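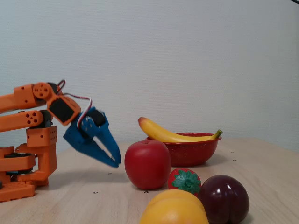 Bridell support replied that a cloudy ring under a bowl is nearly always moisture held against the finish, and asked what the bowl had been standing on, how long it had been there, and which oil was last used on the top.

Ticket 725
Product: Rumwood tabletop, light wood, oiled
Category: Surface / marks and stains
Status: Closed
Opened: Apr 23, 2026

Original report

Pale ring on the tabletop where the fruit bowl normally stands. The ring follows the foot of the bowl and is open on one side. There is a second mark next to it, smaller and darker, where loose fruit gets left when the bowl is full. Surface feels slightly rough inside the ring and sticky on the dark mark. Wiping with a damp cloth makes both marks fade, then they come back as the top dries.

The bowl is red with a speckled finish and a rolled rim. Usual contents are apples and bananas, rinsed before they go in. No mat or trivet in use. The play fruit shares the table and gets washed in the sink with the dishes.

Customer answer to support

Bowl stands directly on the wood and is moved only for cleaning. Last oiled 13 months ago with Flerna table oil, one coat. No hot pans on that end of the table. The kitchen window is on the other side of the room, so direct sun is unlikely.

Support, first instructions

1. Clear that end of the table completely, fruit and toys included.
2. Wipe with a cloth wrung out in warm water and a drop of dish soap. Dry at once with a second cloth.
3. Leave uncovered overnight. Do not use a hair dryer or an iron.
4. Check the foot of the bowl with a fingertip for grit, chips or a rough edge.
5. Report back on each mark separately.

Customer update

Steps 1 to 4 done. Dark mark is gone apart from a faint edge – it was dried fruit juice or possibly banana residue, and it came off with the soap. Pale ring is weaker but still visible from the side. Foot of the bowl is smooth on most of its length, with one gritty patch. The patch lines up with the worst part of the ring.

Support, second instructions

The ring is in the oil layer and can be treated locally. Use the fine pad from the Berrada care kit, dry, along the grain only. Light pressure. Go past the ring by the width of a hand on every side, otherwise the repaired area will show as a patch. Remove the dust with a dry cloth, then apply 2 thin coats of Flerna oil. Wait until the first coat is dry to the touch before applying the second, and wipe off anything that still sits on the surface after a few minutes.

Oily cloths must be laid flat to dry outdoors or soaked in water before they go in the trash. They can heat up by themselves if they are balled up.

Customer update

Sanded and oiled as described. Ring no longer visible after the second coat. Treated area is slightly darker than the rest of the top. Do I need to do the whole table?

Support

Not required. The difference should even out with use. If it still bothers you at the next routine oiling, do the full top in one session.

To keep the ring from returning: dry rinsed fruit before it goes in the bowl, put felt pads or a cork mat under the foot, and let washed toys drain on the rack until the undersides are dry. Fruit on bare wood is fine during a meal – overnight is where the juice marks come from.

Customer update

Cork mat in place. No new marks. OK to close.

Resolution code: 2 – care advice, no parts sent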